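# Baveck hand-held gripper pair

The Baveck pair is how we like to teach a robot: you pick up the grippers, one in each hand, and do the job yourself. Each one records its own view and its own movement while you work, and the Lloyd software turns the two recordings into a single demonstration that an arm can learn from. No arm needs to be in the room. We've done it on kitchen worktops, in a stock cupboard and once on a train (a very patient train).

We started out with remote control, and we still sell the Londorine desk controller for people whose robot is already bolted down. It's a lovely thing for slow, exact work. But for everyday two-handed jobs – opening a box, passing a spoon across, folding a tea towel – holding the grippers is so much quicker, and your hands already know what to do! Most people who try both at our Flumbridge workshop are recording usable takes with the Baveck pair before the kettle has boiled a second time.

## What comes in the case

- Two grippers, left and right, with padded jaws fitted
- Two spare sets of jaw pads
- Marker cards, plus a printable sheet for replacements
- Charging lead with two ends
- Lloyd licence for one computer

## Handy figures

| | |
|---|---|
| Longest single take | 30 minutes |
| Takes stored before copying off | 200 |
| Spare pad set, part number | 3662 |
| Lloyd export presets | 17 |

## Getting a good take

Start with the jaws open and both grippers in view of each other. Hold still for a moment, press record, then move at the pace you'd like the robot to move. Squeeze gently; the pads grip well and small things can ping away if you're heavy-handed. If you fumble, carry on and fix it. Recoveries are some of the most useful material you can give an arm, and Lloyd lets you tag them afterwards.

Change the starting position of the object every few takes. Change the room too, if you can. Ordinary clutter in the background is fine and we rather encourage it.

Keep the marker cards clean and flat. They tell each gripper where its partner is, so a bent corner or a thumb over the pattern will show up as a wobble in the track. Reprint on matt paper if yours have gone shiny.
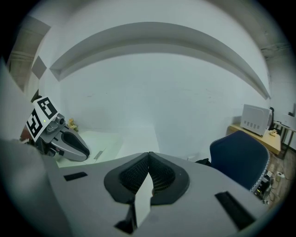 **Can I use just one gripper?**

Single-handed recording works well: choose "one hand" in Lloyd before you start and leave the other gripper switched off. You can mix one-hand and two-hand takes in the same project, though they're exported as separate sets.

## Pads and upkeep

Wipe the jaw pads with a damp cloth and let them dry before putting the pair back in the case. Swap them when the surface starts to feel smooth. Lens covers need only a dry cloth. Pads, cards and leads can all be ordered separately from Flumbridge, and orders placed before 2 pm go out the same afternoon.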